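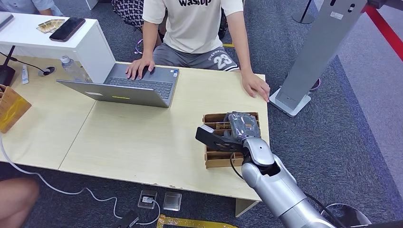 At the laptop, one hand on the keys.

Grakier 3 is out on Thursday, and I get to be the one to tell you!

If you haven't met it, Grakier is my little code editor plug-in that makes you explain a bug in plain words before it lets you run the tests again. I wrote the first version for myself (I was guessing, rerunning, guessing again, all afternoon long) and put it online mostly so I'd stop losing the file. Then people started using it, and then they started sending me bugs, which I guess I'd asked for.

So what's new? The notes pane finally has search, which 766 of you asked for through the feedback form. It also remembers where you were when you close the lid and go make dinner. And the prompts are shorter, thank goodness. The old ones nagged. I've read all 2522 notes that testers chose to share during the Alta preview, and a good chunk of them were just the word "stop."

Brirnell is hosting the downloads this time, so the slow Sunday night server should be a thing of the past. Selvanayagam handled the translation files and caught two menu labels that had been wrong since the very first release, in English!

Grakier 3 is free for students and for anyone working alone. Teams pay per seat, same price as before, and current team licenses carry over without you doing a thing. It runs on Windows, Mac and Linux. The old version gets fixes until March.

Downloads open at 9 a.m. on Thursday from the Grakier page at Brirnell. Writers and podcasters who want an early copy can use the press form there, and I answer those myself, usually before lunch.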